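## « Une clé, ça se range comme une lettre »

Flora Ogilvie m'a reçue dans la pièce du fond, celle où elle coupe, où elle coud et où, de son propre aveu, elle boit beaucoup trop de thé. Sous le nom de Traden, elle fabrique depuis six ans de petites pochettes à clés en tissu, et elle en parle avec une tendresse qui m'a fait oublier l'heure (j'avais prévu un quart d'heure, je suis repartie à la nuit !).

« Ma mère gardait ses clés dans un mouchoir, raconte-t-elle. Dans son sac, ça ne griffait rien, ça ne tintait pas, et je trouvais ça d'une élégance folle. Alors j'ai voulu faire le mouchoir en mieux, avec un rabat. »

Le rabat, justement, l'a occupée tout un hiver. Trop droit, il rebiquait ; trop long, on s'y prenait les doigts. C'est son ami Ross Crichton, tapissier de son état, qui lui a conseillé d'arrondir franchement les angles et de border toute la courbe. « Ross m'a dit : tu dessines comme une comptable. J'ai boudé une semaine, puis j'ai repris mes ciseaux, et il avait raison, évidemment. »

Elle achète ses tissus par petites coupes et collectionne les chutes imprimées, qu'elle trie par couleur dans de vieilles boîtes à biscuits. Sa première série comptait 80 pièces, toutes vendues au marché de décembre, entre un stand de miel et un monsieur qui réparait les parapluies.
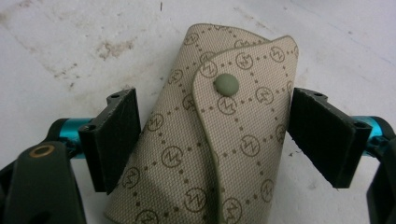
N° 80

Les imprimés à monogramme, elle les aime sur fond beige, avec des ronds bruns reliés par des pointillés en diagonale. « C'est un motif bavard, alors il faut que le reste se taise un peu », dit-elle en riant. D'où la bordure d'un ton gris-beige, à peine plus sombre que la toile, et ce bouton-pression vert sauge auquel elle tient beaucoup.

Et la suite ? Un modèle plus grand, peut-être, pour les trousseaux de gardienne. « Mais je ne veux pas en faire 1000, je veux continuer à les reconnaître quand je les croise dans la rue. » Elle a remis la bouilloire en route, et nous avons encore parlé doublures un long moment.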